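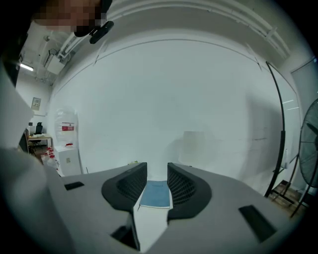
图 4-1　平放于白色表面上的蓝色记录本

## 4　运行记录与日常维护登记

本章适用于 Trivora 系列台式恒温水浴装置（以下简称“本装置”）的日常使用部门。各使用部门应在完成第 3 章所述的安装与首次注水之后，按照本章要求建立纸质运行记录。电子记录可作为补充，但不得替代纸质记录。

### 4.1　记录本的准备

1. 每台装置配备一本专用记录本。不同装置的数据不得登记在同一本内。
2. 在记录本首页填写下列内容：
 - 装置型号及出厂编号（见机身背面铭牌）；
 - 安装地点与所属部门；
 - 启用日期；
 - 上一本记录本的编号（如有）。
3. 为全部页面连续编号。编号应写在页面外侧下角，使用不褪色的黑色或蓝色墨水。
4. 将记录本放置在装置附近的干燥台面上，与水槽边缘保持适当距离。

> **注：** 记录本的封面颜色及装订方式不作统一规定，但不得使用活页夹或可随意增减页面的本册。

### 4.2　开机前登记

每次开机前，操作人员应依次完成以下步骤：

1. 确认电源开关处于“关”位。
2. 目视检查电源线、插头及接地端子。发现绝缘层破损、端子松动或变色时，停止操作，并按 4.6 节处理。
3. 检查槽内水位。水位应介于下限刻线与上限刻线之间。
4. 检查循环泵进水口滤网，清除附着物。
5. 在记录本中登记日期、时间、水位状态及操作人员签名。
6. 接通电源，等待自检结束。显示屏出现当前水温后，方可设定目标温度。

> **警告：** 水位低于下限刻线时严禁启动加热。干烧可能造成加热管损坏，并有引发火灾的危险。

> **注意：** 补水应使用去离子水或蒸馏水。自来水中的矿物质会在加热管表面形成水垢，影响控温精度。

### 4.3　运行期间登记

1. 水温达到设定值并保持稳定后，登记第一组读数。
2. 此后按使用部门规定的间隔登记设定温度、显示温度及参考温度计读数。
3. 显示温度与参考温度计读数之差超过 2 ℃ 时，在备注栏内写明，并在本次运行结束后执行第 6 章的校准程序。
4. 运行期间更换样品架、打开槽盖或调整泵速的，应登记操作时间。
5. 更换操作人员时，交班人与接班人应在同一行签名。

参考温度计应具有有效的校准证书，其浸没深度应符合温度计自身的使用说明。读数时，感温部分不得接触槽壁、槽底或加热管护罩。

### 4.4　关机后登记

1. 将目标温度调回室温，关闭加热功能。
2. 保持循环泵运转，直至显示温度降至安全范围，再关闭循环泵。
3. 关闭电源开关。长期停用时，应同时拔下电源插头。
4. 登记关机时间及累计运行小时数。累计运行小时数可在“信息”菜单中读取。
5. 擦干台面及机身表面的水迹。

> **小心：** 关机后槽内液体和金属部件仍可能处于高温状态。排水前须确认水温，并佩戴隔热手套。

### 4.5　定期维护项目

下表所列项目应在到期时完成，并在记录本中单独占用一行，注明“维护”字样。

| 项目 | 周期 | 执行人 |
|---|---|---|
| 清洗滤网 | 每周 | 操作人员 |
| 更换槽内用水 | 每月 | 操作人员 |
| 检查槽盖密封条 | 每月 | 操作人员 |
| 校准温度显示 | 每年 | 授权人员 |
| 更换循环泵密封件 | 累计运行 2000 小时 | 授权人员 |

循环泵密封件的订货号为 607，可向 Dovau 服务部订购。安装非指定密封件所造成的泄漏不在保修范围之内。

更换密封件后，应将累计运行小时数的当前值记入记录本，作为下一周期的起算点。机内计数器不可清零。

部分实验室在同一循环回路中连接 Hämmerli 外置冷却器。此类配置下，除执行上表项目外，还应检查连接软管和管箍，检查结果一并登记。冷却器自身的维护按其随附说明执行。

### 4.6　异常情况的登记与处理

1. 出现报警、泄漏、异响或异味时，立即关闭电源开关。
2. 在装置明显位置悬挂“停用”标识。
3. 在记录本中写明发现时间、显示屏所示的报警代码、当时的设定温度及已采取的措施。
4. 通知设备管理部门。未经授权，不得拆卸机壳。
5. 修复后，由授权人员登记维修内容并签名，方可摘除“停用”标识。

联系 Kondunham 技术支持时，请提供出厂编号、报警代码以及最近一次维护的登记内容。

### 4.7　更正与保存

- 登记有误时，以单横线划去原内容，在旁边写明正确内容并签名。不得涂抹、刮擦或使用修正液。
- 不得撕页。空白行应以斜线划去。
- 记录本受潮或破损时，应继续保存原本，并启用新本；两本之间应互相注明编号。
- 用毕的记录本由使用部门归档，保存期限按本单位的质量管理规定执行。装置报废或移交时，全部记录本应随设备档案一并移交。

本章修订日期：2023年8月22日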